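The Half-Pint at the Center of the Table

At Plurngate Elementary, a new approach to the lunch tray begins with the smallest item on it

DRAMDALE – The first lunch period at Plurngate Elementary School begins at 10:50 in the morning, an hour when many adults in Dramdale are still finishing their coffee. Kindergarten students enter through the east doors, collect a tray, and proceed along the serving line toward the milk cooler, where the choice takes longer than any other part of the meal.

Milk has been served at the school since it opened, and for most of that time it received little attention. That changed two years ago, when the district's food service office began a review of what students took, what they finished, and what they carried to the collection bins. The review covered all 674 students enrolled at Plurngate and continued through one full semester.

Its findings surprised the staff. Entrees were eaten more completely than expected. Vegetables did as well as they ever had. Milk was the item most often returned, and a large share of the cartons that came back had never been opened.

"We had spent a great deal of effort on recipes," said Blažena Kratochvíl, the district's director of food service. "We had not spent any on whether a child of five could open the container."

Kratochvíl came to the district from hospital catering, where she had supervised the preparation of 700 patient meals a day. Hospital trays, she notes, are planned with the patient's hands in mind. Lids are loosened before delivery and utensils are placed on the side the patient favors. She saw no reason a school could not borrow some of that thinking.

The first changes were modest. Staff members assigned to the early lunch periods were shown how to teach the opening of a gable-top carton: press the wings back, pinch, and pull forward. Students practiced in their classrooms with rinsed cartons before the lesson moved to the cafeteria. Teachers reported that the older children already knew the method and were eager to demonstrate it, sometimes on cartons that did not belong to them.

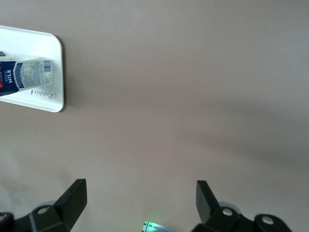

A small milk carton on its side on a white tray.

The trays themselves came next. The school had used molded trays with five compartments, in which the space meant for the carton was also the space where students put their fruit. After trials of several models, the district selected a plain rectangular tray with rounded corners and a low rim from Visser, a regional supplier of institutional tableware. An initial order of 300 was delivered in July and put through the dishwashers repeatedly before the school year began.

The absence of compartments was debated at length. Kitchen supervisors worried that items would slide, and on the first Monday of term some of them did. Bowls were added for foods with sauce, and students were encouraged to lay their cartons down for the walk to the table. An unopened carton that is already on its side cannot tip over, and the practice has been adopted by most of the lower grades.

The district also lengthened the seated portion of the kindergarten lunch by eight minutes. Kratochvíl considers this the most important measure of all, and the most difficult to obtain. It required adjustments to recess, to the music schedule, and to the arrival time of one bus route.

Not every question has been settled. Some parents have asked for water to be offered more prominently beside the cooler, and the district is studying where a second dispenser might be installed. The bulk milk machines in use at neighboring Tirkum Middle School have also been discussed. They reduce packaging, but they require cups, and cups require washing – a concern at Plurngate, where the dish room was built for a much smaller enrollment.

For the present, the carton remains. A second review is planned for the spring, using the same methods as the first, and its results will be presented to the school board before decisions are made on next year's orders. The kitchen staff will again sort and record the returned cartons by hand, opened on one cart and unopened on the other, after the last class has left the room.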